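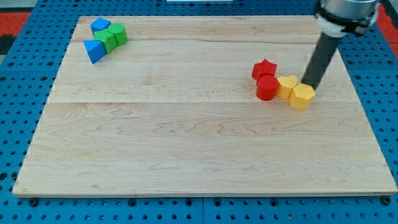
I came to Sison to write about midwives, and I spent most of my first morning there talking about tables. The clinic had been open for 11 weeks when I arrived, and Trinidad Pascual, who runs it, wanted me to understand that you can't examine a pregnant woman on a school bench (they'd tried!). Everything flat in the place had to be begged for or built. So I've got boards on the brain now, and a big pale maple one like this, wide planks joined lengthwise with the seams showing, makes me think of Trinidad running her palm over a new exam table and looking for splinters. She found one. Back it went.

Sison sits at the top of the Grastlow valley, and the nearest hospital is down in Fallgate, 88 kilometers away on a road that washes out every November. Before the clinic, a woman who went into labor at night had a choice between a neighbor's truck and staying put. Most stayed put. I met a grandmother who had delivered half the kids on her street and was very happy to be retiring, thank you, although she still turns up most days to see that the young ones are doing it right.

What surprised me was how little of the work is the dramatic stuff. I'd pictured midnight deliveries and somebody yelling for hot water. What I got was blood pressure cuffs, iron tablets and a lot of waiting on a porch while toddlers chased a chicken. Trinidad sees 20 women on a busy day and she knows all their mothers. She asks about headaches and swollen feet, she asks who's doing the cooking, and she writes it all down in a ledger, with the power being what it is.

Money is the part she hates. The clinic runs on a grant from the Zovton Fund that pays for two midwives, a nurse and the medicines, and it has to be argued for again every year. There are 800 households in the valley. Trinidad would like a second nurse, and an ambulance even more, but she'd settle for a motorbike with a sidecar (she showed me a drawing, and I have to say it looked terrifying).

On my last afternoon a girl of maybe nineteen walked in with her sister, five months along and never once seen by anyone. She'd come three hours on foot. Trinidad sat her down, poured her some tea and didn't mention the five months at all. They talked about shoes for a while. Then she got the cuff out, and I went and sat on the porch with the sister, who wanted to know if I had any kids and why not.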